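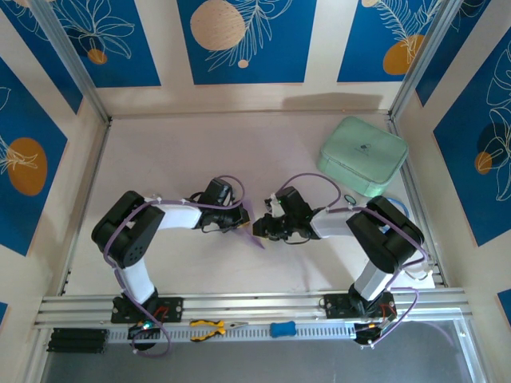

Erkville Creek Footpath — progress report, second quarter of the grant

Sorry for the short version, we are in the middle of the drainage work and I'm writing this over lunch. Longer one with receipts at the end of the grant period as agreed.

Where we are

Lower section (Bridthorpe Road to the old ford) is open. Gravel down, edges in, both handrails fixed. People were walking it before the signs came off.

Upper section is behind. Ground stayed soft well into April and the digger couldn't get in without tearing up the bank. Started again in May. Drain pipe is in for the first stretch, 40 yards still to dig. After that it's gravel and rolling, which goes quickly.

Footbridge — timber delivered, stacked and covered at the Flemby end. Two of the long beams came warped and Kuipers took them back without an argument. Replacements promised, no date yet. I call every week.

Money

Gravel came in under. Pipe came in over, mostly becuase we had to go a size up after the county engineer looked at the culvert. Net effect is we are $1000 over on drainage. I'd like to move that across from the planting line, which has $2000 in it that we won't need until fall. Please confirm by email if that's OK, I won't touch it until I hear.

Tool rental is on budget. Insurance renewed, same premium as last year.

Permits

Creek crossing permit granted with 2 conditions: no work in the water while fish are spawning, and silt fence on the downstream side. Fence is up. The spawning rule is what pins the bridge to late summer, so even if the beams turn up tomorrow they will sit there.

Problems

Parking at the Flemby end. Cars on the verge most weekends and the farmer can't get his trailer around. We put out cones, cones got moved. Have asked the town about a proper turnout, they want a drawing. Drawing is not in our budget but I'll do a rough one myself.

Also the interpretive sign text is late. My fault, it's half written.

Next three months

Finish the drain, gravel the upper section
Bridge footings poured as soon as the window opens
Sign text to the printer
Order the native shrubs so they are ready for November planting

Site visit — any morning works, come before 10 if you want to see the crew. Bring boots, the upper end is still a mess.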